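Course notes, unit 4: Teaching a robot by demonstration
Lab Kastetari, spring term, prepared by Nuanchan Wongsuwan

Please read these notes before you come to the lab. Last year many students read them after, and then we lost the first hour on questions which are already answered here.

4.1 Two ways to demonstrate

In this unit we use two ways of showing a task to the arm. The first is hand guiding. You put the arm in free mode, take it by the wrist and move it through the task with your own hands. The second is remote control. You sit at the desk in room 406 with the small leader arm, and the big arm copies what you do.

Hand guiding is easier to learn. You feel the weight of the arm and you feel when the fingers touch something. The bad side is that your own body comes into the wrist camera view, and your hands push the arm in small ways that the motors will later not repeat. With remote control the recording is cleaner, but you feel almost nothing. Students press too hard into the board, and they notice it only when the arm stops with a force error.

For the exercise of this unit, each group records 20 demonstrations by hand guiding and 20 by remote control, so 40 in total. Keep the two sets in separate folders. Mixed folders will be returned to you.

4.2 The task

The task is called "take and return". The arm takes one tool from its hook on the pegboard, holds it still in free space, and hangs it back on the same hook. It sounds like a very small task. Most groups need two sessions.
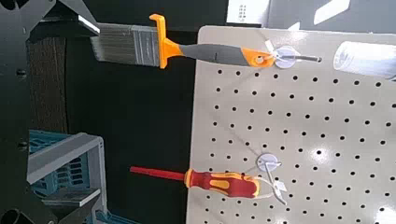 Choosing where to grasp is the first decision you make, and you should make it before you start recording. Discuss it in the group and write it in the log. The camera at the wrist sees the board turned on its side, so a hanging tool looks as if it is lying flat, and beginners using remote control often push the leader arm in the wrong direction for this reason. Look at the paintbrush: its handle has a hole, and the hole is on the hook, so the arm must free the handle from the hook before it can carry the brush away. The screwdriver is a different case. There a bent wire loop goes around the end of the handle, and one motion learned for the brush will not serve for both. Please treat them as two tasks with two names, even if you are tempted to save time.

4.3 How to move during a demonstration

Start every demonstration from the home pose. Move slowly, but do not stop in the middle to think. A long pause teaches the arm to pause. If you make an error, finish the motion, mark the recording as failed and keep it -- we will need the failed ones in unit 6.

Vary the approach a little between recordings. Come once from slightly higher, once from slightly lower. If all your paths are the same, the trained policy will work only from exactly that path. Do not vary the grasp point, this one stays fixed.

Watch the glare. When the lamp shines on the board, some holes disappear in the camera view. You may record with the glare or without it, but write in the log which it was.

4.4 What to hand in

Each group hands in both folders, the log, and one page of text. In the page, compare the two ways of demonstrating for your tool. I am interested in where they differ, for example at the moment of leaving the hook, and less in which one you liked more.

Reading for next time: the Kurkena notes on filtering demonstrations, chapter 2, and the short Clummont report on leader arms. Han group students can skip the second one, they had it in February.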